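29 November 2024
Toster notebook, pushing with language, run block 2

Started the morning thinking I'd only tidy the logs from October and ended up rerunning half the evaluation, because Tâm's relabelling idea works! Writing it all down before I forget which config was which.

Background for Định, who was away for the first bit. The policy takes the current view plus a typed instruction ("push the green star towards the yellow hexagon") and gives back a small planar move for the finger, over and over until it's told something else. Up to now we trained it on episodes with a single instruction each, written before the operator began. Trouble is, operators wander. They nudge a block on the way past, they change their mind, they set off for the red star and do something lovely with the blue pair instead, and all of that was being trained under the wrong sentence.

Tâm's suggestion was to throw the original instructions away. Cut each long recording into short windows and have someone write down afterwards what happened in that window, in whatever words come naturally. Thu and Phúc did the writing. We have 876 windows out of the Ninh sessions, of which 546 were clean enough to keep. The rest are mostly windows where the finger is travelling and no block moves, plus a batch where the two of them couldn't agree what the operator was up to. I want to go back to that batch. I suspect the disagreements are telling us where the language is vague and the data is fine.

Same network, same number of steps, same seed as the October run. Only the text changed.
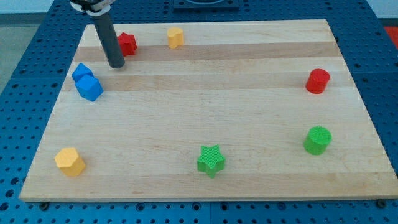
p. 487

Layout for the tests is the usual eight blocks scattered over the board, two of each colour, so the colour word alone never settles which block is meant. "The green one" could be the star or the cylinder. The old policy would dither between them, and it dithered nearly as much when you gave it the shape as well. The new one goes for the right block on the full name, and (this is the part that had me calling Phúc over) it often copes with a name that appears in Thu's sentences but never in the old instruction list. "The lime one with the points" got the star. I typed it as a joke.

Things that got better:
Short corrections. "A bit left", "no, the other blue one", "stop there". The old policy had never seen a sentence like that and treated it as noise. Now it reacts within a few moves, and you can talk it through an arrangement none of the episodes contain. Darius steered it through a rough diamond shape in the afternoon, all by typing, and didn't want to give the keyboard back.
Starting from odd places. I think this is the windows doing their work — a window can begin anywhere, so the policy no longer expects each task to begin from the home position.

Things that did not:
The blue pair when they are close together. Asking for one still tends to bring the other along. The labels don't help much here either, as people write "push the blue blocks" when both move, whatever the operator meant.
Blocks near the right side of the board. It approaches from the inside and shoves outwards, and we had to step in. Same fault in the October run, so the text isn't to blame. Darius thinks we have too few episodes that go round the back of a block first and I agree with him.
Stars. The finger slips off a point and the block spins in place. It recovers more often than before but it is slow and a bit painful to watch.

One caution to self. I chose the test sentences and I had been reading the window labels all week, so I am surely using Thu's phrasing without noticing. Before we get carried away, the next block should use sentences from someone who has seen none of it. Định has volunteered his, and has promised to be awkward.

Also tried swapping in the Grerkham text encoder for the small one. No difference I could see, and it slows the loop enough that the motion goes jerky. Back to the small one. Config is saved under denel-windows, old one under denel-single, please don't overwrite either.

To do
Second pass on the windows where Thu and Phúc disagreed, keeping both sentences this time
Collect go-round-the-back episodes, right side especially
Blind sentences from Định
Try shorter windows? Tâm says yes, I say the labels will all become "moves left a bit"
Ask Phúc where the spare finger tip went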